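Relatório de projeto — Célula simulada Museck: montagem e manutenção

3. Configuração da célula

A célula Museck existe apenas em simulação. É composta por um robô com duas mãos de vários dedos, uma mesa clara e os objetos da tarefa de arrumação. O modelo das mãos veio da biblioteca Skirkov e foi importado sem alterações na geometria. O passo de simulação ficou em 2 milissegundos.

Antes de cada série de ensaios seguimos a mesma rotina: repor as juntas na posição inicial, verificar os limites de cada dedo e confirmar que nenhum objeto atravessa o tampo. A verificação dos limites é feita primeiro no polegar, que foi a junta com mais erros na versão anterior.

A gaveta do móvel é uma junta prismática. Na inspeção, abrimos a gaveta por completo, vazia, com a mão esquerda levantada à frente da mesa. A tigela e a lata ficam à direita do móvel, a lata deitada.

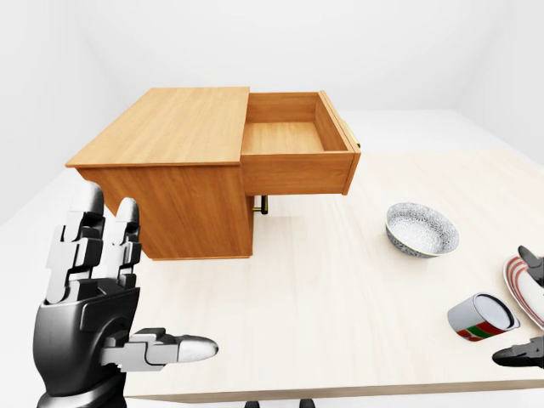
3.1 Avarias e correções

Na primeira versão, a gaveta vibrava quando chegava ao fim do curso. A causa era o amortecimento da junta, demasiado baixo. Passámos o valor para 700 na escala interna do Justby — o programa que usamos para editar os modelos — e a vibração desapareceu.

O segundo problema foi a malha de colisão dos dedos. Tinha 1498 faces por segmento e atrasava o cálculo dos contactos. Foi simplificada para quase 700, e repetimos depois a calibração das duas mãos.

3.2 Registo de manutenção

Todas as alterações ficam anotadas no ficheiro Flores, com o valor antigo, o valor novo e o motivo. Se um ensaio falhar duas vezes seguidas, repõe-se a última configuração guardada antes de mexer noutro parâmetro. Falta ainda rever o atrito das pontas dos dedos, previsto para outubro.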